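Statthorpe snack box packing moves to single-layer method

Households taking part in the Statthorpe snack box scheme will pack to a revised method from August. The change covers the order in which wrapped goods go into the box, the handling of soft items such as bread rolls, and the recording of date codes. The size of the box and the delivery route through Rasbridge are unchanged.

The scheme supplies mixed boxes of individually wrapped snacks to waiting rooms, break rooms and the two reading rooms at Rasbridge. Packing is done at home, on ordinary tables, from mixed stock delivered by the wholesaler Rezaei. Each packer receives the goods in one delivery and the boxes in another, and sorts the goods before filling.

Under the old method, goods were put in by hand in whatever order they came off the pile. A check of 39 finished boxes in the spring found damage in 12, nearly all of it to bread and to puffed grain bars. Bread had been flattened under heavier packets. Bars had snapped across the middle where they had been laid over a gap. The outer wrappers were intact in every case, so the damage was found only when the boxes were unpacked at the other end.

The new method starts with the table. A cloth is to be laid first, and the open box placed at the back, away from the packer. Goods are tipped out in front of it in one pile. Packers had been working from the delivery carton on the floor, and the organizers say this was slow and led to packets being dropped.

Bread is taken out of the pile before anything else. Each roll is in its own clear film and is held by the sides of the package, with the label left uncovered so that it can be read. Pressing on the top of the film is to be avoided. A roll with a split in the film, or with a crimped edge that has opened, is set aside and does not go in a box.

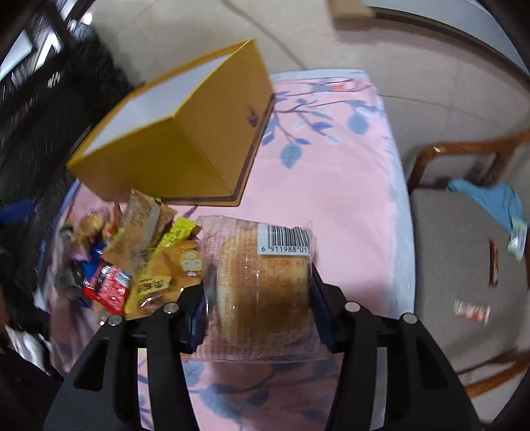

Filling order

Flat packets go in first, on the bottom of the box, in a single layer. Small sachets fill the spaces between them. Bars follow, standing upright along one wall, and bread goes in last with nothing on top of it. A finished box should hold no more than five bread rolls, and the lid should close without being pushed.

The upright position for bars is the main change. Laid flat, a puffed grain bar takes up most of the length of the box and carries the weight of whatever is placed over it. Stood on end against the wall, it carries only its own. Trial boxes packed this way were sent out on the Wednesday run for three weeks, and no broken bars were reported from them.

Bars also have to be checked for a date code before they go in. On many of the wrapped goods the code is printed on a narrow strip, in small type and often faint. Packers are asked to turn the bar to the light and read the code along its length. Where part of it can't be read, the bar goes in a separate bag and is returned to Rezaei with the next collection. Guessing a missing digit is not allowed, even where other bars in the same delivery have a clear code.
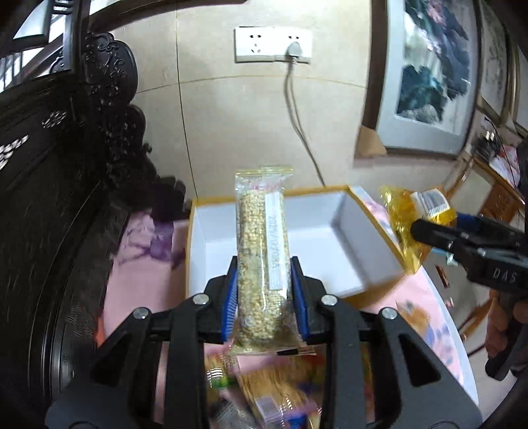 The record sheet has been cut down to match. It used to ask for the name of every item, its barcode number and its date. It now asks for the earliest date in the box, the number of bread rolls, and the number of items set aside. The sheet is filled in before the box is closed and stays with the packer. A copy is no longer placed inside, where it tended to slide under the goods and was rarely read.

Boxes that have been used before may be filled again if the walls are straight and the inside is clean. Packers should wipe the inside with a dry cloth and look at the corners, where crumbs collect. A box with a soft or torn corner should be flattened and put out with paper recycling. Replacement boxes are requested on the same form as before.

Clorkirari, which runs the delivery side, has asked that finished boxes be kept off the floor and away from heaters until they are collected. Boxes may be stacked up to three high. Those with bread in them go at the top of the stack – the lid bends slightly under load and will touch a roll that sits too near it.

Packing time under the new method is expected to be about the same. Sorting the pile takes longer than before, but less time is spent repacking boxes that will not close. In the trial, packers who sorted by shape first and by kind second finished sooner than those who did it the other way, and the printed instructions now give the sorting steps in that order.

The old instructions should be thrown away once the new sheet arrives. Boxes already packed by the old method do not have to be opened, provided they go out on the next run. Any left over after that are to be unpacked, checked for dates and filled again.

Questions about stock go to Rezaei, and questions about collection times go to Clorkirari. Both numbers are on the back of the instruction sheet.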